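Ticket 406: Order confirmation emails arriving twice, or not at all
Status: Open (reopened)
Product: Gernach Storefront
Opened by: Deepak Dixit, Hepburn Garden Supply
Priority: Normal

Deepak Dixit, 9:12 am
Since the August update, some customers get two copies of the order confirmation and some get none. I have 18 complaints in the shop inbox so far. Before anyone sends me the article about spam folders, I have read it. The customers who got nothing have checked theirs. I placed a test order myself with three different addresses and got two emails, zero emails and one email, in that order.

Gernach Support, 10:40 am
Thanks for getting in touch. Missing confirmations are nearly always caused by filtering on the recipient's side. Could you ask the affected customers to add your shop address to their contacts and try again?

Deepak Dixit, 10:58 am
Try what again? They would have to buy something again. And a spam filter doesn't explain the people who got two.

Gernach Support, 1:25 pm
Fair point. Duplicates can happen if the customer clicks the Place Order button twice. Please clear the template cache (Settings, Mail, Templates, Rebuild) and let us know if it continues.

Deepak Dixit, 2:03 pm
Rebuilt the cache. I don't see how that would stop a double click, but it's done. If people were clicking twice I'd expect two orders, and there is only one order number on both copies. Test order 258, placed after the rebuild, clicked once, slowly: two emails. Same order number, same total, sent 11 seconds apart. Headers pasted into the private notes. One went out through the Pratstead relay and the other through whatever you used before Pratstead. I was told in the update notice that the old one had been switched off.

Gernach Support, 4:47 pm
We have passed the headers to the mail team. They have applied a fix to your account and we are marking this as Solved.

Ticket status changed to Solved

Deepak Dixit, 8:30 am
Reopening. What was the fix? It isn't described anywhere and I'd like to know what was changed in my account. This morning's test order got no email at all, so I suppose the duplicates are cured in a sense.

Gernach Support, 11:15 am
The old relay was still enabled for your shop and has now been disabled. If mail is not arriving through Pratstead, please check that your sender address is verified there.

Deepak Dixit, 11:52 am
It says Verified, green check mark, has done since the update. I clicked Verify again anyway and it said Pending for a while and then Verified. Next test order: one email, correct. The one after that: also one. I'm not ready to call that fixed. Two good results is what I had last time before it went wrong.

Could you also look at whether the product photo matters? Someone on the Skunderura forum claims that messages with a large picture in the order summary get dropped by the new relay. I have my doubts, as plain orders went missing too, but the listing I use for test orders does carry a big one. Please leave the ticket open until I say so.

Gernach Support, 2:20 pm
Received, thank you. We'll run it through the relay and update you here.

Attachment (1)
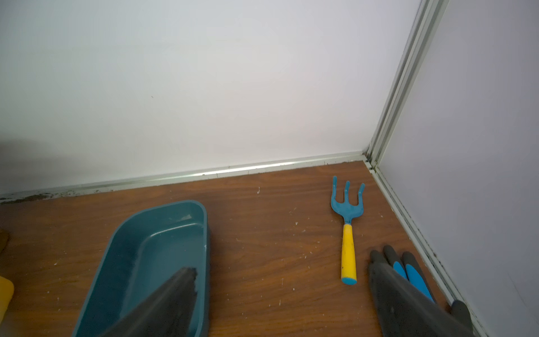 Hand fork with yellow handle, work glove, teal tray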